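Le store enrouleur blanc Plornby, grande largeur

On me demande souvent quel store j'ai choisi pour l'atelier, alors je lui fais enfin sa page (il était temps, je le vends depuis le printemps !). 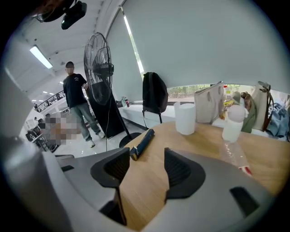 Je suis difficile avec les stores. J'ai eu des lamelles, que je passais ma vie à dépoussiérer, puis des voilages qui finissaient coincés sous les sacs. Le Plornby, c'est un grand pan blanc, tout simple, et je le règle à la hauteur que je veux. Moi je le laisse presque toujours descendu en gardant une bande libre en bas, comme ça je travaille à la grande table sans avoir le soleil dans les yeux et je vois quand même les arbres. En août c'est un bonheur - avec le ventilateur sur pied à côté, je tiens tout l'après-midi.

Ce que j'aime aussi, c'est qu'il me laisse mon rebord de fenêtre. J'y pose mes petits flacons, j'y accroche mon sac à dos, et le reste (le tote bag beige, le vert olive, un vêtement roulé en boule, je ne suis pas un modèle de rangement) s'aligne au bout de la table, contre la fenêtre. Et le blanc va très bien avec le bois clair couleur miel, alors que j'avais failli le prendre en gris !

Côté pose, Heike Diekmann l'a monté chez elle toute seule, avec une perceuse et un escabeau. Prenez vos mesures en haut, au milieu et en bas de la fenêtre, et gardez la plus petite des trois. Si votre mur sonne creux, écrivez-moi avant de commander, les chevilles fournies sont prévues pour du plein.

Pour l'entretien, un chiffon doux à peine humide, et on le laisse bien sécher déroulé avant de le remonter. Pas de machine à laver, s'il vous plaît, j'ai essayé avec le premier et il a gondolé de partout.

Modèle : Plornby, blanc
Commande : chaînette, à droite ou à gauche
Livré avec : supports, vis, chevilles
Délai : 20 jours
Retrait possible à l'atelier Holia, sur rendez-vous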